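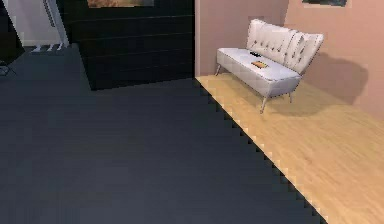 Tufted loveseat, off-white, no armrests

Ticket 629
Opened by: Thaddeus Ferreira, Vodulville showroom
Product: Grorance order software
Priority: normal
Status: resolved

Problem
Delivery quotes for loveseats are wrong when the customer's address is in Rusach. The order screen shows $300. The printed quote shows $227. Other furniture prints correctly. Started after the July price update.

Steps tried by the store
Logged out and back in. Restarted the front desk computer. Deleted the quote and entered it again. Same result on the second register, so it isn't the one machine.

Support, 20th July, 9:40
Able to repeat this on the test account. The order screen reads the new delivery table. The print template is still reading the old one for this item group. Please hold off on printing Rusach quotes for now and write the delivery charge in by hand.

Thaddeus, 10:15
OK. One customer, Kapoor, already has a printed copy with the lower price. We will honor it. Can you leave that order alone when you fix the rest?

Support, 11:30
Yes. Order locked at $227. The template now points to the new table. Please close the program fully on both registers, reopen it, and print a test quote.

Thaddeus, 11:52
Test quote shows $300 on both registers. The Kapoor order still prints $227. You can close this.

Support, 12:05
Closed.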